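Rekeying the house, and what I did with the old keys

29 Dec 2022

The house in Plornton came with 61 keys. They were in a coffee can on the shelf over the dryer, and the seller's note said "some of these work." I put off dealing with them from June until this week, when I had four days off and a cold that kept me indoors.

First step was to sort by keyway. Hold the key with the tip toward you and look at the profile of the grooves. Keys with a different profile will not enter the cylinder at all, so there is no point in trying them. That alone split the can into eight piles, and only two of the piles matched any lock on the property. The rest went into a bag for the scrap yard, except for a flat steel key that fits the mailbox.

Second step was to read the bitting. A pin tumbler key has a fixed number of cut positions, each cut to one of a fixed set of depths. If you have calipers you can measure from the bottom of the blade to the floor of each cut and write the key down as a string of digits. Two keys with the same string are the same key, whatever the head looks like. Worn keys read low, and a copy of a copy can be off by nearly half a depth step, so I rounded to the nearest step and marked those entries with a question mark.

Once the duplicates were out, the list was short. The front door and the side door had been keyed alike at some point. The garage had its own key. The basement door had a cylinder that accepted three different bittings, which usually means one of two things: it was master keyed, or the pins are so worn that it no longer cares. I pulled the plug and found it was the second.

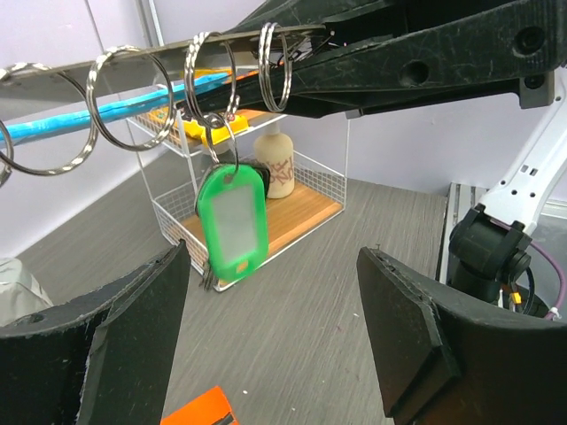

For the rekeying itself I bought a Vidmar pinning kit, the small one. It has bottom pins in graduated lengths, one size of top pin, springs, a plug follower and a pair of tweezers that I replaced on the first evening. The follower is the part that matters. It has to stay in contact with the back of the plug as the plug comes out, or the top pins and springs drop into the gap and you spend the next half hour on the floor with a magnet, which does not work on brass.

The procedure, for my own reference next time:

Remove the cylinder from the door and take off the clip or cap at the tail end. Insert the current key and turn it 30 degrees or so past vertical. Push the plug out from the back with the follower. Tip out the old bottom pins, insert the new key, and load new bottom pins until each one sits flush with the surface of the plug. Flush means flush. A pin that stands proud will bind, and a pin that sits low will work today and stick in cold weather. Slide the plug back in, turn it upright, and test the key before the clip goes on - then test it again after.

I did not file any pins to fit. The old basement cylinder had filed pins in two chambers, and they had mushroomed slightly at the top. It is a common shortcut and it makes a lock feel gritty.

Lubrication: dry PTFE only. The garage cylinder had been oiled for years and the oil had turned into a gray paste. I flushed it with solvent, let it sit overnight on a paper towel, and flushed it again.

All four doors now run on one bitting. I had six copies cut at the counter at Kovitico and measured them when I got home. Five were within tolerance. The sixth was shallow at the third cut, and they recut it without argument. Total cost was 40 dollars for the kit plus the blanks, against a locksmith quote that was a good deal higher and did not include the basement.

Labeling took longer than I expected. I do not put an address or a door name on a key. Each copy has a stamped number on the head, and the numbers are in a text file with the date cut and who has it. If one goes missing I know which, and I can decide whether to repin.

The one lock I left alone is the padlock on the shed, a Vastham with a removable core. It needs a different size of pin from anything in the kit. The shed holds a broken mower and a stack of storm windows, so it can wait until the parts arrive.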